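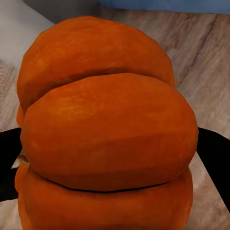

이 데이터셋은 무엇에 쓰는 것인가?
손목 카메라 영상과 관절 상태를 입력으로 받아 물체를 집고 옮기는 정책을 모방 학습으로 훈련하고 평가하는 데 쓴다. 학부 로봇 동아리 Skileno의 학기 프로젝트에서 만들었으며, 같은 수업을 듣는 조의 기준 데이터로도 사용한다.

Pramlow 데이터 카드

개요
Pramlow는 시뮬레이션 환경에서 수집한 2지 그리퍼 조작 에피소드 모음이다. 전체 에피소드 수는 1,304개이고, 작업 종류는 21개다. 모든 에피소드는 원격 조작으로 기록했으며 스크립트로 생성한 궤적은 포함하지 않는다. 실물 로봇에서 얻은 데이터도 없다.

구성
각 에피소드는 디렉터리 하나에 저장된다.
frames/ 손목 카메라 RGB 프레임
state.csv 관절 각도, 그리퍼 개폐량, 타임스탬프
action.csv 조작자가 보낸 목표값
meta.json 작업 이름, 초기화 시드, 성공 여부, 조작자 번호

state.csv와 action.csv의 행 수는 같아야 한다. 다르면 로더가 해당 에피소드를 건너뛰고 경고를 남긴다. 프레임과 상태의 기록 주기는 모두 10 Hz다.

수집 절차
조작자는 장면을 초기화한 뒤 작업 문장을 확인하고 기록을 시작한다. 물체가 목표 영역에 놓이고 그리퍼가 열린 상태로 물러나면 기록을 끝낸다. 제한 시간을 넘긴 에피소드는 실패로 표시하되 삭제하지 않는다. 조작자는 2인 1조로, 한 명이 조작하고 다른 한 명이 성공 여부를 판정한다.

물체에 접근하기 전의 이동 구간도 잘라 내지 않았다. 이 구간에서는 손가락 사이에 물체가 없고 벽이나 가구 면만 들어오는 프레임이 나온다.

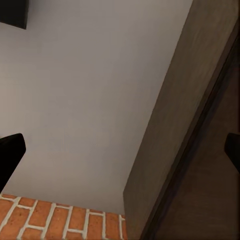

Imow 조에서는 이동 구간을 그대로 두면 정책이 초반에 머뭇거리는 동작까지 배운다며, 학습 전에 정지 프레임만이라도 걸러 달라고 요청했다. 이에 따라 로더에 skip_idle 옵션을 추가했다. 기본값은 false이고, true로 두면 관절 속도가 임계값 아래인 연속 프레임을 하나로 줄인다. 원본 파일은 바뀌지 않는다.

분할
train, val, test는 초기화 시드를 기준으로 나눈다. 같은 시드의 에피소드가 두 분할에 걸치는 일은 없다. 작업별 비율은 splits/ 아래의 목록 파일을 참고한다. 대회 제출용 평가에는 test만 사용하고, 하이퍼파라미터 조정에 test를 쓴 결과는 순위표에 올리지 않는다.

레이블
성공 여부는 success, fail, unclear 중 하나로 기록한다. 판정자가 영상을 다시 보고도 결정하지 못한 경우에만 unclear를 쓴다. 파지 시점은 grasp_start 필드에 프레임 번호로 적는다. 이 값은 손으로 붙였으므로 한두 프레임의 오차가 있을 수 있다. 접촉 여부를 정확히 알아야 하는 실험에서는 이 필드를 쓰지 말고 시뮬레이터의 접촉 로그를 따로 내보내야 한다.

알려진 문제
큰 물체가 손목 카메라 가까이에 오면 화면 대부분을 가린다. 호박이 대표적인데, 표면의 골과 양쪽 손가락은 보여도 목표 위치를 알려 주는 배경은 많이 남지 않는다. 손목 영상만 쓴 기준 모델은 호박 작업의 성공률이 다른 작업보다 낮았다. 파지 직전과 직후의 프레임이 서로 비슷해서 단일 프레임 분류기로는 두 단계를 구분하기 어렵다. 관절 상태를 함께 넣는 것을 권장한다.
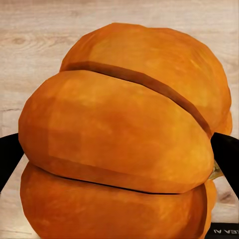 사용 방법
저장소를 받은 뒤 다음 순서로 실행한다.
python tools/verify.py --root data/
python tools/build_index.py --root data/ --skip_idle false
python train.py --config configs/caron_base.yaml

Caron은 동아리에서 쓰는 기준 정책의 이름이다. 첫 실행에서는 인덱스를 만드느라 시간이 걸린다. verify.py가 오류를 출력하면 인덱스를 만들지 말고 해당 에피소드를 다시 내려받는다.

변경 기록
2월: 조작자 번호를 익명 값으로 교체. unclear 레이블 추가.
3월: skip_idle 옵션 추가. 행 수가 맞지 않는 에피소드에 대한 경고 문구 수정.

이용 조건
수업과 비상업적 연구에 사용할 수 있다. 결과를 공개할 때는 데이터셋 이름과 사용한 분할을 적는다. 오류 신고는 저장소 이슈로 받으며 에피소드 번호와 verify.py 출력을 함께 첨부한다. 이슈는 매주 화요일 모임에서 확인한다.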